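4.2 Autorrelato e consumo de fruta

A ideia de que o consumo doméstico de fruta pode ser medido por questionário merece mais desconfiança do que costuma receber. Savchuk e Kılıçarslan inquiriram 200 agregados em Curkport e obtiveram 1,716 registos, mas a categoria "uma peça" ficou por definir. Um quivi e uma laranja valem o mesmo na tabela, apesar da diferença de tamanho.

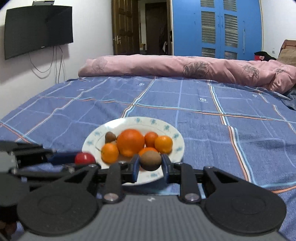
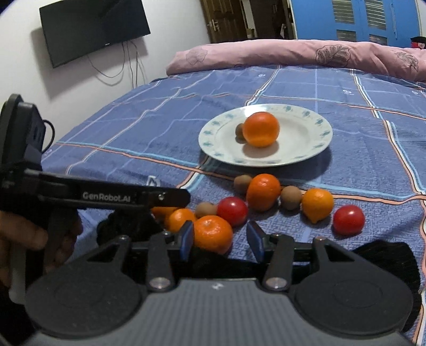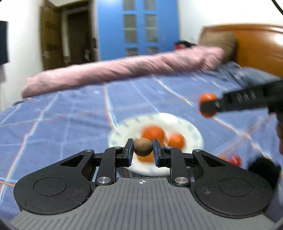 Figura 2. Fruta: quivi (primeira imagem), laranja (segunda) e um fruto castanho pequeno (terceira).

Os autores do inquérito de Vellmont alegam que o erro se anula em amostras grandes. Não apresentam prova disso. Na nossa releitura, 23 agregados mudaram de escalão quando as peças foram convertidas em gramas, e as respostas de agosto foram as mais instáveis. A correção de Lysenko atenua o problema, embora dependa de pesos médios cuja origem não conseguimos apurar.

Contacto: secção editorial Cirkeo | Todos os direitos reservados | Voltar ao topo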